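Home | Guides | Desks and Tables | Seating | Spare Parts | Contact

Odaline Work Table: Set-Up Guide
Section 6: Placing the table on a mezzanine or upper floor

Before you start, read Section 4 (Attaching the legs). Two people are needed to move the assembled table.

1. Clear the floor between the stairs and the railing.
2. Lift the table by the frame under the top. Do not drag it.
3. Set it down with enough space to walk between the table and the railing.
4. Turn each foot until the top stops rocking. Check again after a day of use.
5. Push the chairs in. If the armrests hit the edge of the top, lower the seat.

CAUTION: Do not fasten the table to the railing or run cables over it.

CAUTION: Keep small items away from any edge that faces the railing. They can fall to the floor below.

Note: The finish needs more than 77 hours before hot cups can be placed on it.

6. Keep the hardware box until you have finished the checks in Section 7.

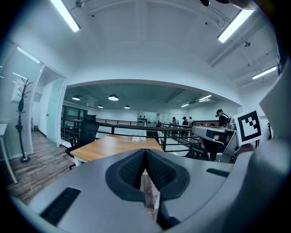
Reading time: 4 min

A light wood top with a black mesh-back chair at one end and the railing behind the table. A chair placed at the end leaves the long sides free for walking past.

Comments (3)

Youssra Gaber: Step 4 fixed our wobble. The feet were stiff, so I used a cloth for grip.

Gaspard Delorme: Does the Lamrani chair fit under this top?

Ilham Kettani: @Gaspard It does with the seat at its lowest setting. Mine touches if I raise it at all.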